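Zoltgate Dafis 300 Tennis Stringing Machine

Price: $1,397
Freight is calculated at the checkout

The Dafis 300 is a table-top stringing machine for tennis racquets. It suits the club coach, the small pro shop and the serious player who breaks strings often and is tired of driving the racquet to town each time. We at Zoltgate have sold the Dafis line for 7 years and the 300 is the model our customers ask for the most.

The machine pulls tension with a lock-out crank. You turn the handle, the string becomes tight, and at the tension you have chosen the brake locks by itself. There is no motor and no power cord, so you can take it to a tournament and work under the marquee. The knob is marked in both pounds and kilograms.

The racquet is held at six points. The shoulder supports adjust from one knob on each side and they stay centred while you turn. Older racquets with a narrow head fit also, but for junior racquets under 23 inches please order the small adapters, which are not in the box.

Clamps

The two fixed clamps swivel fully and slide on a rail. Their teeth have a diamond coating that holds polyester, multifilament and natural gut. When you change from a thick string to a thin one, adjust the clamp screw a little before you begin. If it is too tight it will mark the string, and on gut this is a pity. Clean the teeth with methylated spirits and an old toothbrush every twenty racquets or so.
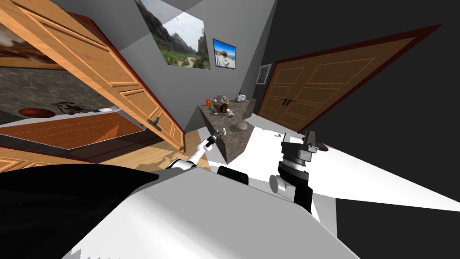
Can I use the Dafis 300 for badminton and squash racquets?

Squash racquets fit with the supports that are supplied. For badminton you need the Fustel load spreader, sold separately, and you should not go over 30 pounds on the machine.

What comes in the box

Dafis 300 machine with turntable
Crank tensioner and handle
2 swivel clamps with bases
Starting clamp
Tool tray, pliers, cutter, straight awl and hex keys
Calibration spring scale
Printed manual in English and French

The floor stand is not included. It bolts to the same four holes and brings the turntable to a comfortable height for most adults.

Setting up

Assembly takes less than one hour. Put the machine on a strong table which does not rock, fix the tensioner rail with the four long bolts, and check the tension with the spring scale before the first racquet. We advise to check it again each January, before the busy part of the season, and any time after the machine has travelled in a car.

Warranty and service

The frame and turntable are covered for five years, the tensioner and clamps for two. Wear of the clamp teeth is not covered. Repairs are made in our workshop in Cunden, and spare parts for the earlier Dafis models are still in stock.

Customer comment

"I bought mine for the juniors at our club. The first racquet took me nearly two hours and I had one cross string woven wrong. Now I finish in forty minutes and the tension is the same each time. I would like a bigger tool tray." Anel Kruger, 6/3/19

Related items: Dafis floor stand, Fustel load spreader, junior adapters, replacement clamp bases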